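12/5/25
Bench top, new cleaner, second try

Alois wants to switch the whole shop to the Vasau concentrate. The label says one wipe, no film, no residue, good for 2,000 wipes a bottle. I don't know how anyone would check that last number and I doubt anyone did. We paid 40 for the bottle, so at least I know that much.

Did the left half with Vasau at the weak mix, right half with the old Nzioka stuff we have been using since April. Fresh cloth for each half, same bucket rinsed in between. Let both sit over lunch. Went over them with my palm afterward and could not feel a difference. Alois says the left feels "tighter." I asked him to do it again with his eyes shut and he picked the right half. He says that doesn't count, his hands were cold.

Smell: Vasau is stronger. It says unscented on the back. It is not unscented.

The marker lines from the jig layout came off with both. The old tape glue by the corner came off with neither, and I ended up scraping it with a plastic card like always. So much for one wipe.

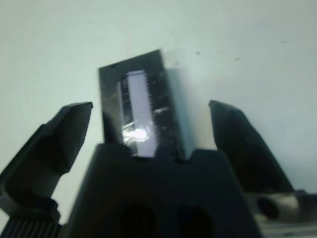
The film question is the one I care about, and I'm not convinced a quick look under the ceiling lights settles anything. Joaquim's argument is that if there were a film we would see streaks. Maybe. The top looks smooth and evenly lit, no streaks I can find, but a thin even film would look smooth too. There's also a faint blue-green cast to the white, which he puts down to the lights and Alois puts down to the cleaner being that good. I'd go with the lights until somebody brings in a different lamp. What does bother me is the specks. Three of them, small and dark, the one toward the upper right fainter than the others. Could be dust that landed later, could be pits in the finish, could be crud the cloth skipped. A picture won't tell me which.

To do Monday: fingernail on each speck. If it moves it's dirt, if it doesn't I'll circle it in pencil and quit blaming the cleaner.

Tape test after that. Same roll, one strip on each half, press down with the roller, pull after lunch. If there is a film the tape should hold worse on that side. Joaquim thinks tape varies too much to mean anything and he may be right, so do several strips and mix up the order. Alois is not to know which half is which.

Not ordering more Vasau before then. The Zamthorpe rep left a sample too, with a brochure full of before and after shots. Put it on the shelf unopened. One miracle at a time.

Cloths are in the wash. Bucket still needs a new handle.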